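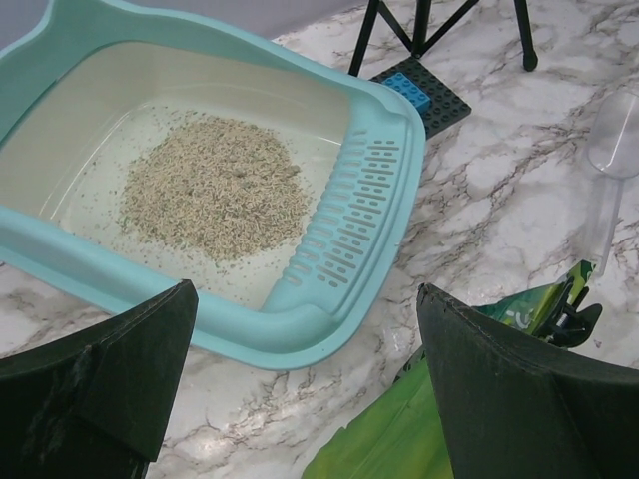 Keeping Junk Out of a Comment Form: Final Report
Web Administration, second-year project
Elli Ruotsalainen and Feven Gebreyes
March 9, 2024

1. Background

Our department gave each pair of students a small website to look after for one term. Ours was Tunholm, a discussion page for people who repair old radios. It had a guestbook, a contact form and a comment box under every article, and by the time we got the password all three were mostly about discount sunglasses.

The previous pair had left us a text file called notes_final2.txt. It said "spam is handled." We would like to record that we believed this for a whole afternoon.

Our task was to cut down on form spam without making real visitors prove they can recognize a traffic light. The course rules also said no paid services, which suited our budget.

2. What we started with

The site runs on a shared host with PHP and a small database. Comments went through a script the previous students named Griffiths, after nothing we could discover. Griffiths checked each message against a list of banned words. The list had 300 entries, and one of them was "tube." On a forum about vintage radios, this meant that most of the honest visitors were being blocked and most of the sunglasses were getting through.

We removed "tube" on the first day. This remains our most popular change.

3. Method

We decided to drop the word list as the main defense and try three cheap checks, added one at a time so we could tell which of them did anything.

Hidden field. We added an extra input called "website2" and hid it with the stylesheet. A person never sees it and leaves it blank. Many bots fill in whatever they find. If the field comes back with text in it, the message goes to a holding table and the sender gets the usual thank-you page. We also set autocomplete to off and took the field out of the tab order, after Feven's browser helpfully filled it in and the site decided Feven was a bot.

Time check. The form carries a signed timestamp. Anything sent back in under 7 seconds is held. Elli argued for a longer limit until she timed herself writing "thanks, that worked" and was nearly held.

Rate limit. No address may post more than 18 messages in an hour. Our supervisor asked why 18. We had picked it while tired, and then no real visitor ever came close to it, so it stayed.

Everything that gets held is kept in a table we call Ivudov, where an administrator can release or delete it. We never delete automatically.

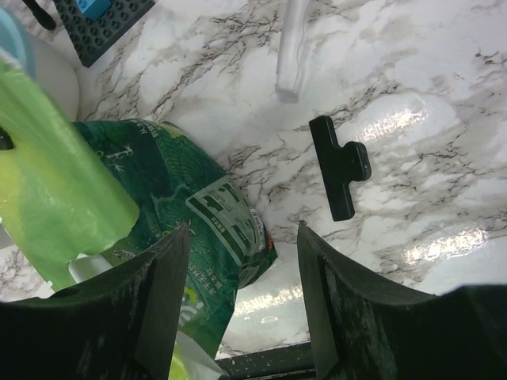 Black bag clip on the counter.

4. Testing

We did not want to experiment on the live forms, so we made a copy of the site under the name Stokedero and wrote a script that posted 100 messages to it. Half were real spam saved from the old guestbook, and half were old comments from actual members, with the names removed.

The first run held every single message. We were pleased for a moment, and then less pleased. The timestamp was being signed with one key and checked with another, because we had each made a config file and each assumed ours was the one in use. The report template asks us to list "lessons about teamwork," and this is where we are listing it.

After that was fixed, the script still sent everything instantly, so the time check treated our test members as bots, which in fairness they were. We added a random pause for the member messages, and from then on the results made sense. The hidden field caught most of the spam by itself. The time check picked up a good part of what was left. The rate limit caught nothing in this test, as all it ever met was our own script being polite.

5. Results on the live site

We moved the checks to Tunholm in January. The moderators had been clearing around 40 junk comments a day, by their own estimate, and they now report a handful. What still gets through seems to be typed by people. One of them praised our "very informative blog" under an article about replacing a dial cord and included a link to a casino. None of our checks is built to stop a person with patience and a keyboard.

Two members wrote to say their comments had vanished. Both were in Ivudov. One had pasted in a long reply written elsewhere and sent it at once, so the time check held it. We released both and added a line under the form saying that some comments wait for review.

6. Known problems

The time check needs a fresh page. If the host caches the form, the timestamp gets old, and we currently accept old timestamps because the other choice was angry radio people. A bot could reuse one.

The rate limit goes by address, so a school or library counts as one visitor.

The word list is still in the code, switched off. We have left a notes file for the next pair. It is called notes_final3.txt.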